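Über uns

Hallo und schön, dass du hergefunden hast! Ich bin Đạt Đồng, Gründer von Clonetti, und weil ich "Über uns"-Seiten mit Leitbild und Händeschütteln selbst immer wegklicke, erzähle ich dir lieber von unserem peinlichsten Februar.

Kurz vorweg, was wir machen: Wir warten und reparieren Greifer. Handgeführte, angeschraubte, große, kleine, alles, was zwei Finger hat und etwas festhalten soll. Dazu bauen wir eigene Finger und Beläge für Leute, die mit der Standardware nicht glücklich werden. Angefangen habe ich allein, in einem Raum hinter einer Fahrradwerkstatt, mit einer Werkbank und einem sehr lauten Heizlüfter. Inzwischen haben wir eine richtige Werkstatt (der Heizlüfter ist mit umgezogen, frag nicht) und betreuen 59 Betriebe, vom Laborausstatter bis zur Großbäckerei.

Und jetzt der Februar. Wir hatten für Bollier eine kleine Umfüllstation eingerichtet, interner Name Vi, weil die Kollegin, die den Ordner angelegt hat, beim Tippen unterbrochen wurde und das dann so geblieben ist. Vi sollte Glasflaschen aus der Kiste nehmen und auf ein Band stellen, jede 300 Gramm schwer, also wirklich kein Hexenwerk. Wochenlang lief alles prima. Dann rief morgens um halb sieben der Schichtleiter an: Flasche gerutscht, Scherben auf dem Band, Anlage steht. Verletzt wurde niemand, aber eine Scherbe war über die Abdeckung geflogen, und dahinter läuft normalerweise jemand vorbei. Mir ist am Telefon ganz anders geworden.

Wir haben natürlich zuerst am falschen Ende gesucht. Greifkraft geprüft, Software geprüft, das Netzteil getauscht (völlig umsonst, das alte liegt hier noch als Briefbeschwerer). Gefunden haben wir es erst, als wir die Finger ausgebaut und bei gutem Licht angeschaut haben. Der Belag hatte sich an der Kante vom Block gelöst. Nur ein kleines Stück! Solange die Flasche mittig saß, hielt alles, saß sie etwas schief, schob sich der Stoff weg und die Flasche mit.
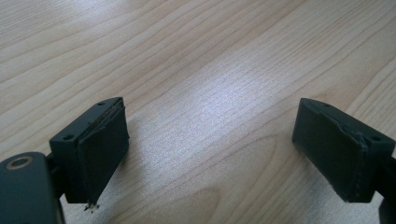 Geärgert hat mich vor allem, dass wir das hätten wissen können. In unserem Wartungsplan stand damals "Beläge nach Bedarf wechseln", und was soll das bitte heißen? Bedarf ist halt immer erst dann, wenn es kracht. Den Satz habe ich am selben Abend gestrichen. Den Schaden bei Bollier haben wir übernommen, und der Schichtleiter hat zwei Stunden mit mir an der Station gestanden und mir gezeigt, wo seine Leute wirklich langlaufen. Das stand in keinem Plan, den ich je bekommen hatte.

Seitdem machen wir ein paar Dinge anders. Vor jeder Schicht gibt es eine Sichtprüfung der Beläge, die jeder an der Maschine selbst machen kann: Ausgefranste Spitzen, abstehende Fäden, eine Naht, die sich hebt, und der Finger kommt runter. Das Wechseln dauert um die 30 Minuten, wenn man es noch nie gemacht hat, und deutlich weniger beim dritten Mal. Kleber allein als Reparatur gibt es bei uns nicht mehr. Ich weiß, dass viele das so machen, ich hab's früher auch gemacht, aber unter dem Kleber sieht man nicht, was der Stoff treibt. Und bevor irgendwer zwischen die Finger fasst, ist die Energie weg, also richtig weg und gegen Wiedereinschalten gesichert, auch wenn's nur "ganz kurz" sein soll.

Aus der ganzen Geschichte ist dann noch Rolusico entstanden, unser Störungsbuch. Da schreiben wir jeden Ausfall rein, auch die eigenen Dummheiten, und unsere Kunden dürfen mitlesen. Gerade stehen 145 Einträge drin, ein ordentlicher Teil davon von mir. Am Anfang hatte ich Bauchweh dabei, so etwas offen hinzulegen, aber die Anrufe, die danach kamen, waren die besten, die wir je hatten: "Du, den Eintrag mit der Naht, ich glaube, das haben wir auch."

Wenn du also einen Greifer hast, der manchmal etwas fallen lässt und meistens nicht, dann melde dich gern! Am liebsten mit einem Foto von den Belägen, möglichst von der Seite. Ans Telefon geht bei uns ab sieben jemand, und meistens bin ich das selbst. Vorbeikommen geht auch, Kaffee ist da, nur bitte vorher kurz Bescheid sagen, die Klingel spinnt.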